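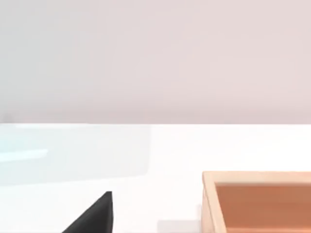 ¿Por qué vemos las sombras?

Para que haya una sombra hacen falta tres cosas: una luz, un objeto que se ponga en medio y una superficie donde la sombra pueda caer. Si falta una de las tres, no hay sombra.

La luz viaja en línea recta. Cuando sale de una lámpara o del Sol, sigue su camino hasta que choca con algo. No sabe doblar esquinas por su cuenta. Por eso, cuando pones la mano delante de una linterna, la luz que choca con la mano no llega a la pared. La parte de la pared que se queda sin esa luz se ve más oscura y tiene la forma de tu mano.

No todos los objetos hacen la misma sombra

Hay materiales que no dejan pasar nada de luz. Se llaman opacos. Un libro, una piedra o una cuchara de metal son opacos, y su sombra es oscura.

Otros materiales dejan pasar casi toda la luz. Se llaman transparentes. El cristal limpio de una ventana es transparente y su sombra apenas se nota.

En medio están los materiales translúcidos. Dejan pasar una parte de la luz, pero la desordenan por el camino. El papel vegetal y algunas bolsas de plástico son translúcidos. Si el material tiene color, la sombra puede salir teñida: una bolsa verde al sol deja en el suelo una mancha verdosa.

Sombras grandes y sombras pequeñas

El tamaño de la sombra cambia según dónde esté el objeto. Si acercas la mano a la linterna, tapa más luz y la sombra crece. Si la acercas a la pared, la sombra se hace pequeña y el borde se ve más nítido.

Con el Sol pasa otra cosa. Al mediodía está alto y las sombras son cortas. Por la mañana temprano y al final de la tarde está bajo y las sombras se estiran mucho.

Nurhan Kahraman, una maestra de Abu Hammour, mide sombras con su clase todos los años en octubre. Clavan un palo de 75 centímetros en el patio y marcan con tiza dónde acaba la sombra. La última vez, a media tarde, la sombra medía 188 centímetros, más del doble que el palo.

Haz tu propio reloj de sombra

Necesitas un palo recto, una maceta con tierra y 4 piedras pequeñas.

Clava el palo en la maceta y ponla en un sitio donde dé el sol casi todo el día. A las 9 de la mañana, coloca una piedra donde termina la sombra. Haz lo mismo a las 12, a las 3 y a las 5 de la tarde. No muevas la maceta.

Al día siguiente, mira la sombra sin consultar el reloj. Según la piedra que tenga más cerca, podrás saber más o menos qué hora es. Si vuelves a probar unos meses después, verás que la sombra ya no llega a las mismas piedras. El camino del Sol por el cielo cambia con las estaciones.

Un aviso: nunca mires directamente al Sol, ni siquiera con gafas oscuras. Mira solo la sombra.

Palabras nuevas

Opaco: que no deja pasar la luz.
Translúcido: que deja pasar parte de la luz, pero no permite ver con claridad lo que hay detrás.
Transparente: que deja pasar la luz y permite ver a través.

Texto: Manikandan Hegde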